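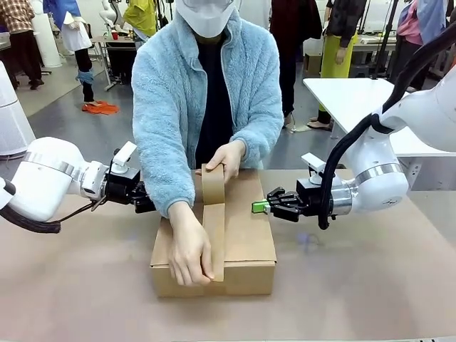 Viten社の等高線模型キット「Berkura」を、中学校の地理の授業で使いましたので、感想を書きます。Banという島の地形を、厚紙の板を下から順番に重ねて作る教材です。私は日本語が母語ではありませんから、分かりにくい文があるかもしれませんが、できるだけ正確に書くつもりです。まず保管のことを先に言いますと、このキットには専用のケースが付いていません。私は段ボール箱に板を入れて、ふたの真ん中の合わせ目に茶色いクラフト紙のテープを貼り、そのまま箱の前の面まで下ろして、角のところを手でよく押さえる、という写真と同じ閉じ方をしています。これで教材室の棚に置けます。ただ、使うたびにテープを切るのは少し面倒ですから、次の版ではケースを付けてほしいです。

内容について

板は全部で16枚あります。一番下が海岸線の形で、上に行くほど小さくなり、最後の板に山頂の印があります。山頂の高さは668メートルです。ほかに、同じ島の地図が2枚入っています。一つは等高線だけの地図、もう一つは土地利用の地図で、畑、森林、集落、港が色で分けてあります。先生用の説明書もありますが、これは薄いです。

板の切り口はとてもきれいです。以前に使っていた別の教材では、谷の細いところがすぐに破れて困りましたが、Berkuraではまだ一枚も破れていません。裏に番号が印刷してありますので、生徒が順番を間違えても、すぐに直せます。反対に言えば、生徒は番号だけを見て重ねてしまい、等高線を読まなくても完成します。私は番号の上に小さい紙を貼って隠しました。この作業は時間がかかりましたが、効果は大きかったと思います。

授業での使い方

私は授業を2時間使いました。最初の時間は、等高線の地図だけを配って、どこが急な坂で、どこが緩やかな坂か、鉛筆で予想を書かせました。模型はまだ見せません。次の時間に班で模型を組み立てて、自分の予想と比べさせました。

面白かったのは、島の北側の谷です。地図では等高線が山頂の方へ曲がっていますが、多くの生徒はこれを尾根だと思っていました。板を重ねて、横から見て、指で触って、やっと「へこんでいる」と分かった生徒が何人もいました。私も生徒のときに同じ間違いをしましたので、気持ちはよく分かります。谷と尾根の区別は、言葉で説明しても、なかなか伝わりません。

それから、土地利用の地図を模型の横に置いて、集落がなぜ南の海岸に集まっているかを話し合わせました。「平らだから」という答えはすぐに出ます。「では、北にも小さい平地があるのに、なぜ家が少ないですか」と聞くと、風のこと、港のこと、日当たりのことなど、いろいろな意見が出ました。説明書にはこの質問の例がありません。場所と環境の関係を考えさせるのに良い材料が入っているのに、説明書が組み立て方だけで終わっているのは、もったいないです。

気になったところ

一番気になったのは、縦の縮尺です。模型の高さは実際の比率の2倍に強調されています。これは地形を見やすくするためには普通のことで、悪いとは思いません。しかし、そのことは説明書の最後のページに小さい字で書いてあるだけです。何も言わないで使うと、生徒は本当にこんなに急な山だと思います。私は最初のクラスでこれを言い忘れて、後で訂正しました。箱から出した板のどこかに、はっきり書いておくべきです。

次に、板の色が全部同じ薄い茶色であることです。高さごとに色が違う地図に慣れている生徒には、低い土地と高い土地が区別しにくいようでした。自分で色を塗ることもできますが、水彩絵の具では紙が少し反りました。色鉛筆のほうが安全です。

のりについても書きます。説明書では接着を勧めていますが、私は接着していません。積むだけでも、机を強く揺らさなければ形は保てますし、何度も組み立て直せることがこの教材の一番良いところだと思います。一つの班だけ、途中で板がずれて、海岸線が二重のようになりました。位置を合わせるための穴があれば、この問題はなくなるでしょう。

ほかの教材と比べて

Sidnessの立体地図も前の学校で使ったことがあります。あちらは完成品のプラスチック製で、丈夫で、色もきれいです。教室の前に置いて全員に見せるなら、Sidnessのほうが向いています。Berkuraは見せるための模型としては地味です。けれども、生徒が自分の手で等高線を一本ずつ確かめられる点では、Berkuraのほうがずっと役に立ちました。画面の上で地形を回転させるソフトも便利ですが、私の学校では端末の数が足りませんので、紙の教材はまだ必要です。

買うとき

学校で買う場合は、班の数だけ必要になりますから、安い買い物ではありません。私は最初に一組だけ買って、放課後に自分で組み立ててみて、それから追加で注文しました。追加の分は板の切り込みが少し浅くて、外すときにカッターが必要でした。同じ製品でも、作られた時期によって違いがあるのかもしれません。届いたら、授業の前に全部外しておくことを勧めます。

7月には別の学年で、川の流れる方向を予想する授業に使う予定です。雨がどこに降ったらどの海岸に出るか、板の上に毛糸を置いて考えさせたいと思っています。毛糸が滑らないかどうかは、まだ試していません。

2018年6月11日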